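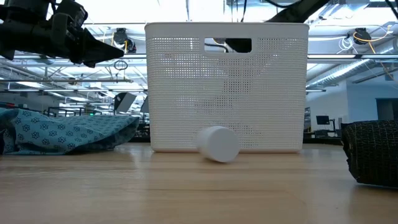 Paweena Thongsuk objected, when she read the draft of these notes, that a talk on a shop-built arm should start with the budget and leave the mechanics for later. Her point is fair. The budget is on slide 7. Start with the joints anyway.

Slide 2. Layout. Two arms over one wooden table, basket between them. Say that the table surface is glossy and that overhead light reflects off it. This matters for slide 5. Do not discuss the software yet.

Slide 3. Joints. The first Otdale build used printed brackets at the shoulder. They crept under load. By February the arm sagged 7 mm at full reach after an hour of holding position. Replaced with folded aluminum, painted black. Sag is now below what the dial gauge resolves. Pass the old bracket around the room — the crack is on the inside of the bend.

Slide 4. Gripper. Tapered fingers, blunt tip. The taper is for reaching past the rim of a bin. The cost is contact area: small round parts roll out if the approach is off-center. Orest Ivanyshyn's fix was to slow the last 10 mm of closing. Cycle time went up, drops went down.

Slide 5. Test objects. White basket with perforated walls, small white cylinder, patterned teal cloth. Three different problems:
Basket — the depth camera reads through the holes. We fit a plane to the rim, which is solid.
Cylinder — glossy, and its reflection in the table gets picked up as a second object. Mask everything below table height.
Cloth — no fixed shape. Grasp the highest point and accept the result.

Slide 6. Results. 1,000 attempts logged, 736 successful. Cloth accounts for most of the failures. Do not round the figure up. If asked for a split by arm, say that the log did not record it before the Vutholm controller went in.

Slide 7. Budget. Read the totals only. Motors were the largest item, cable the second.

Questions. Someone will ask about the emergency stop. It cuts motor power, and the arms drop. Brakes are the next job.

Notes for the workshop talk, 21st March. Contact: Orest Ivanyshyn, Otdale bench group | © Otdale | Back to top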